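Marnen two-finger gripper kit with foam pads

I get asked a lot what to budget for a first gripper, so I'm putting my own sums on the product page where you can find them (and argue with them!). The Marnen is the one I point most people towards if they're picking up household things, cups and tubs and the like, and don't want to spend the whole pot on the hand before they've paid for an arm to put it on.

You get the gripper, the wrist bracket, a cable and one pair of pads. I'd order a second pair straight away. Pads are the bit that wears, and waiting on the post with an arm sitting idle is no fun at all.
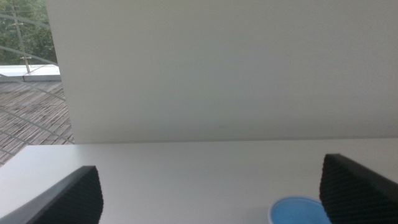 Photo: Allon workshop

Dark, dimpled foam like the stuff on those fingers is what I'd choose for cups. It gives a little, so you can be a touch sloppy with your closing force, and I like a wide opening for the same reason. If you're mostly handling flat card or thin sheet, go for the smooth pads and save yourself some money.

Now the sums. I'd set aside £2000 for the kit, the mount and a small wrist camera, then £80 for spare foam, and keep £100 back for the cable you'll forget (I always forget it). Bittencourt arms take the bracket as it comes. Cellura ones need an adaptor plate, so add that to your basket now or you'll be paying postage twice.

Lead time is 8 working days at the moment, a bit longer in July when half the workshop is away. Pads go out quicker as I keep those on the shelf.

Not sure which bracket you need? Send me the arm model and a snap of the wrist flange and I'll have a look before you order.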